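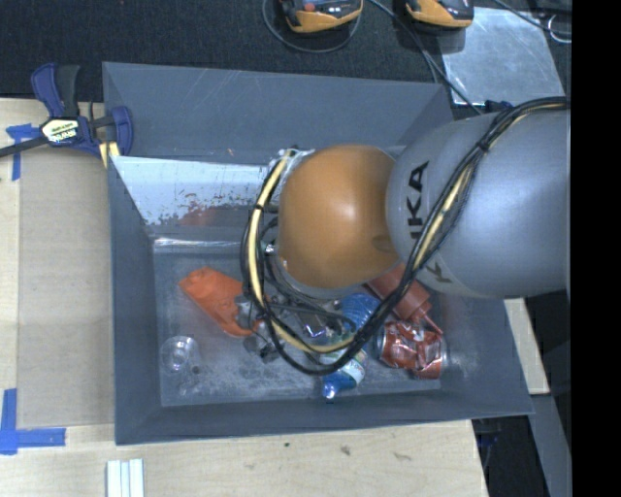
A large gray bin. How much can go inside?

How Much Fits in a Box?
Written by Na-rae Na for readers of the Plevitness children's pages

Every box has an outside and an inside. The outside is easy to look at. The inside is more interesting, because that is where the things go. In this article we will learn about the space inside boxes, bins, cups and bottles. This space has a name. It is called volume.

What is volume?

Volume is the amount of space that something takes up. Your pillow has a volume. A raindrop has a volume too, but a very small one. When we speak about a box or a bottle, we often want to know the volume of the space inside it, and then we can also use the word capacity. A bathtub has a big capacity. A thimble has a tiny capacity. (A thimble is the little metal cap which people put on a finger when they sew. My grandmother had one and I was allowed to drink water from it.)

Building with cubes

A cube is a shape like a dice. All its sides are the same length. Cubes are very good for measuring volume because they stand close together and leave no holes between them.

Let us take a small box. On the bottom of the box we can put three cubes in a row, and there is place for two rows. So the bottom holds three times two, and that makes six cubes. This is our first layer.

Now we put another layer on top, and another one. If the box is tall enough for 15 layers, we have 15 times six cubes. That is 90 cubes. You did not have to count them one by one. You only needed three numbers: how long, how wide and how tall. When you multiply these three numbers, you get the volume.

If each cube is one inch long, we call it a cubic inch. In many countries people use cubic centimeters, which are smaller. Please do not mix them in the same sum. I did this once when I ordered a storage box, and the box that came to my door was good for one pair of socks.

Same number, different shape

Take six cubes from your toy shelf. First put them in one long line. Then build them into a block with three cubes in a row and two rows. The line looks bigger, doesn't it? But it is still six cubes, so the volume did not change.

Our eyes like tall and long things, and they make us think there is more inside. You can try this with drinking glasses. Find a tall thin glass and a low wide glass. Fill the tall one with water to the top, and then pour it slowly into the wide one. Do it over the sink. Ask someone in your family to guess first how high the water will come. Many grown-ups guess wrong.

A surprise about doubling

Here is a question for your brain. You have one small cube. You want to build a new cube that is two times as long, two times as wide and two times as tall. How many small cubes do you need?

Many children say two, and some say four. Try to build it before you read the next line.

You need eight! The bottom layer has four cubes, and the second layer has four more. This is why a box that looks only a little larger in the shop can hold so much more than you expected. It grew in three directions at the same time.

The air between things

Cubes fit nicely together. But we do not keep only cubes at home. We keep oranges, balls, shoes and toy animals with long legs.

When you put round things in a box, there are always gaps between them. You can push and shake, and the gaps become smaller, but they do not go away. The gaps are full of air. Smaller things can go into them. Fill a jar with marbles until no more marble goes in. It looks full. Now pour in dry rice and tap the jar gently. The rice runs down between the marbles. After this you can still add some water, if you don't mind to have wet rice.

King-fai Yip, a teacher, sent us a game that he plays with his class every October. He fills a glass jar with chestnuts and everybody writes a guess on paper. Last time there were 69 chestnuts in the jar. The best guess came from a girl called Seul-gi Um. She looked at how many chestnuts were in one layer, then she looked at how many layers were in the jar, and she multiplied. Now you know this trick too. With round things it does not give the exact number, because the layers sink into each other a little, but it is much better than only guessing.

How can you measure a potato?

A potato has no straight sides, so a ruler will not help you very much. Water can help. You will need a potato, a measuring cup that is wide enough for it, and a towel.

Pour water into the measuring cup until it is half full. Read the number on the side and write it down. Now put in the potato gently. It must be all under the water. The water goes up, because the potato pushes it out of its place. Read the new number. Take the first number away from the second number, and you have the volume of your potato.

It works with stones also. It does not work with sugar cubes. Think why!

Packing like an expert

When you pack a bag or a toy box, you can use what you learned. Put the big things in first. Put the small things in the gaps after that. Soft things, like socks and scarves, can change their shape, so they can go almost everywhere. An empty shoe has space inside, and two rolled socks fit very well there. Cups and bowls of different sizes can go one inside another.

Do not put the heavy things on top of the soft fruit. This has nothing to do with volume, but I wanted to say it.

Words to remember

Volume: the space that something takes up.
Capacity: how much a container can hold.
Cube: a solid shape with six square faces, all the same size.
Layer: one flat level of things, with other levels above or under it.

Something to try at home

Find two empty food boxes in your kitchen with different shapes. Which one holds more? First write down your guess. Then fill one box with dry beans and pour the beans into the other one. If beans are left over, the first box is larger. If there is still place at the top, the second one is larger. Put the beans back in their bag when you finish, also the ones from the floor.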